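Evening, March

Cold start. Boiler pressure was down to the bottom of the green again, topped up, and it held through the day. Breakfast late. Started on the clothes at 9, which was an hour after I had meant to, and finished with the light going.

The task is the same one I put off in the autumn: everything soft comes out of the drawers and off the shelf, is sorted into keep, rag and give away, and goes back folded to one size. The drawers in the Hekwood chest are shallow. Stacked flat, a drawer takes two layers and the lower one is never seen again. Filed on edge, every piece shows its fold, and the whole drawer can be read from above. I have known this for years and have gone on stacking.

Roya Karimi showed me her method when I was over at Kakthorpe, and I wrote it down in the back of this book so as not to rely on memory. For a T-shirt:

Lay face down, collar away from you. Smooth from the centre outwards, not along the length, or the hem walks.
Fold one side in to a line halfway along the shoulder. Turn the sleeve back on itself so it stays inside the fold.
Same for the other side. The two edges should meet or nearly meet.
Hem up to just short of the collar. Leave a gap of two fingers.
Fold in thirds from the bottom. Stand it up. If it falls over, it was folded too loosely.

Her finished width is governed by the drawer. I cut a strip of card to mine and used it as a gauge for the first few, then stopped needing it. The two-finger gap matters more than I expected. Without it the collar makes a ridge in the last fold and the packet leans.

The surface is half the work. Bare table lets the cotton slide when you pull a side across, and a duvet gives under the hand so nothing lies true. A cloth spread out flat is the best I have tried. It grips slightly. It also creases by itself as you work and wants pulling straight every so often, or the wrinkles underneath print through and you end up smoothing the wrong layer.

Dark colours are slow. Navy on navy hides its own edges, and a shirt that has been dropped in a heap gives you very little to go on: hem, sleeve and collar all look like the same fold. Roya's rule is to find two points some way apart, take hold of both, and open the thing out between them before trying to work out which way up it is. It saves turning it over and over. 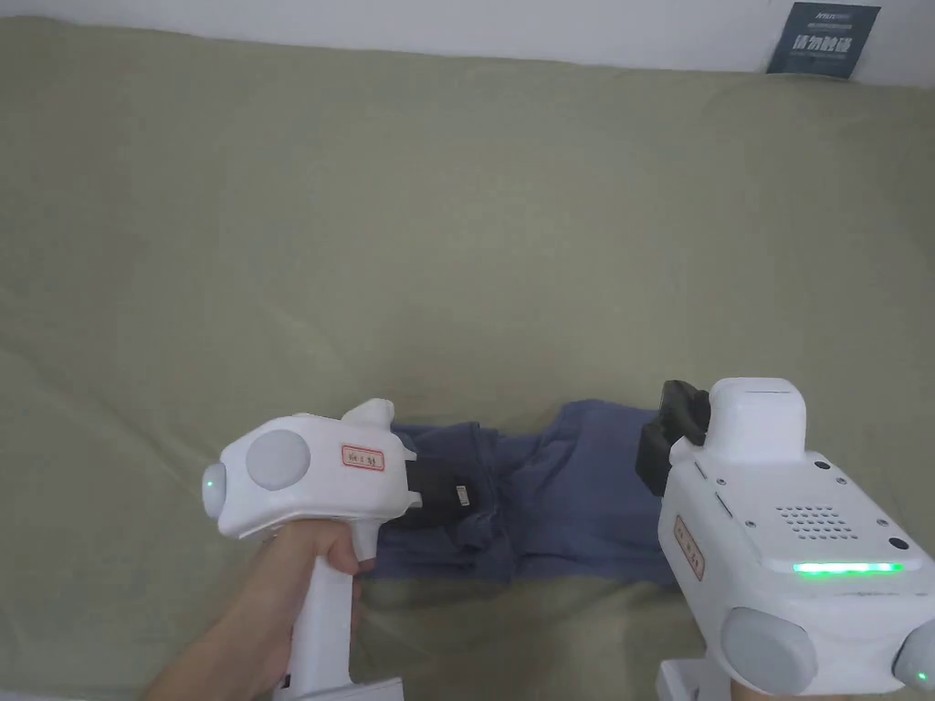 Navy garment on the green sheet, in a crumple.

Went through the navy and black first while the light was good, then the greys, then the whites. Ought to have been the other way about for lint. The whites picked up dark fluff off the cloth and I had to go over them with tape. Next time whites first, shake the cloth out, then the rest.

Keep pile larger than planned. The rag pile is honest enough: anything gone at the underarm or with a neck that has lost its stretch. Cut the worst of these up straight away so they can't find their way back. Weighed one good heavy shirt on the kitchen scales against one of the thin ones, for no strong reason, and the difference was plain in the folding as well. Thin cotton will not stand on edge however tightly it is done. Those I have rolled and put at the side of the drawer to act as packing.

Jumpers are a separate problem. On edge they spring open. Tried 7 across the bottom drawer and it would not close, took one out and it closed but dragged on the runner. Left them flat on the shelf for now, heaviest at the bottom. The shelf is the Arabzadeh one and has a slight bow in the middle already, so this is not a permanent answer.

Abbas Heydari rang at lunch about the bags. He can take the give-away pile as long as it is clean and dry and tied at the neck. He would sooner have several small bags than one large. Told him they would be ready by the time he is next passing. He also asked after the Fakota steamer, which I still have and have not used. Will descale it before it goes back.

Socks not started. Bedding not started. Top drawer done and half the second.

Left knee stiff from leaning at the wrong height. Raise the work surface tomorrow if I can find something level to put under it. Soup, bread, the end of the cheese. Window open for 20 minutes to clear the dust, then shut, as it had started to rain.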